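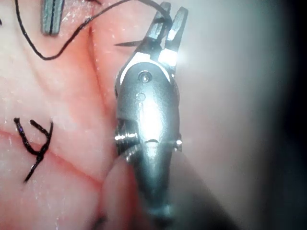

Instrument checks come first at the Rurnstead bench, before the operator so much as sits down at the hand controls, and I'd ask everyone to take their time over them. A teaching session is only as good as the jaws that carry it out. Start with a needle lightly held and a length of thread attached, jaws a little open in a narrow V, and look closely at the pivot pin just below them, then at the grooved pulley on the side of the wrist. With all that polished metal the glare can be fierce, so tilt your head (or the lamp!) until you can really see the pin and the grooves. A tied black knot across the cut in the pink pad gives you a handy spot to focus on when you set the wrist view.

Suturing by remote control, morning checklist
Bench: Rurnstead, station 4
Session log: 1,851
Checked: Tuesday, before the first run

1. Emergency stop pressed and released, both at the bench and at the operator's seat.
OK. The seat button is stiffer than it was in July but it does catch every time. Please keep your coffee off that ledge.

2. Jaw faces clean, pivot pin seated, no play in the wrist.
OK. I wiped the gripping surfaces down again, as dried pad gel does love to hide there.

3. Cables run smoothly over the pulleys through full travel.
OK, with a comment. There is a faint tick near the end of the roll to the left. I ran it slowly a good many times and felt no catch at the controls, but I'd like Larley to have a listen when they come for the yearly service.

4. Hand controls centered, motion scaling on the slow setting.
Corrected. Scaling had been left on the fast setting from the evening session. Friends, please set it back when you finish.

5. Foot pedal: arm holds still the moment the pedal comes up.
OK. Tested with and without a needle in the jaws.

6. Practice pad fixed down and fit for use.
OK. There's plenty of room left along the cut, but keep new stitches clear of the old ones so the recordings don't get muddled.

7. Needles signed out and signed back in.
OK. Used ones go in the sharps tub, never in the tray, however tired you are.

8. Recording starts and stops with the pedal, and a short test run plays back.
OK. Test run saved as 325. Please leave it out of the training set.

9. Floor clear, cover shut on the Tatitico power box.
Not OK at first look. The cover was open a finger's width. Shut and latched.

Cleared for teaching, slow setting only. Item 3 stays open until Larley has been.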